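Workshop Tips: Bringing a Stalled Field Robot Back Safely

Gevdale Shared Workshop – Member Guidance, Outdoor Machines

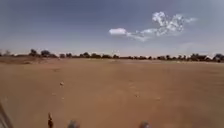 Open sandy ground ahead of the robot, with the tree line in the distance.

Members who run wheeled robots on open ground are asked to read this page before their next session. It was prepared after a fault in July, when the workshop's Prikivent rover stopped during a straight run, stood still for 18 seconds, and then drove off again without a command. The operator had already started walking toward it. No one was hurt. The left wheel guard was bent and has been replaced.

What went wrong

The cause was a loose battery connector. Fine dust had worked its way into the housing, and vibration did the rest. Power to the radio receiver dropped out while the motor controller stayed live. When the receiver came back, the controller carried on with the last speed it had been given. The setting that should have cleared that speed had been switched off during an earlier repair and was not switched back on. The repair sheet did not mention it.

Before leaving the bench

Tug each battery connector firmly by the housing, never by the wires. Replace any connector that slides apart without effort.

Clean contacts with a dry, soft brush. Household spray oils should not be used, as they hold dust and form a paste inside the plug.

Raise the robot on blocks so that all wheels are clear of the bench. Run it at low speed and switch off the hand controller. The wheels must stop and must remain stopped when the controller is switched on again. Repeat this test 6 times. A single failure means the robot stays indoors.

Press the red stop button with the wheels turning. Confirm that it cuts power to the motors. A button that only sends a stop message to the software does not meet workshop rules.

Tape over unused ports. Ordinary painter's tape is suitable and leaves little residue.

On the ground

Flat, open ground gives a false sense of safety. A robot with nothing in its way will keep going, and loose grit will reach places that a hard floor never tests. Set a limit of 50 feet between operator and robot for any first run after a repair.

If the robot stops without being told to, treat it as live. Keep the hand controller on, hold the stop command, and wait one full minute. Approach from the side, out of line with the wheels. Press the red button first, then remove the main battery plug and put it in your pocket. Only then may covers be opened or the robot lifted.

Do not carry a robot back with its battery connected, even for a short distance. The same applies to loading it into a car.

After the session

Brush down the wheels, axles and connector housings outdoors. A vacuum cleaner with a narrow nozzle may be used for the remainder, provided the battery is out. Battery packs that have been dropped or have swollen go into the metal bin by the rear door – they are not to be charged again.

Write down every setting changed during a repair, including those changed only for testing. The sheet now has a separate line for the signal-loss setting, and it must be signed before the robot leaves the building.

Questions about this guidance, and reports of any unplanned movement, should be addressed to Tainá Mendonça at the workshop desk.

Page last reviewed 11 December 2023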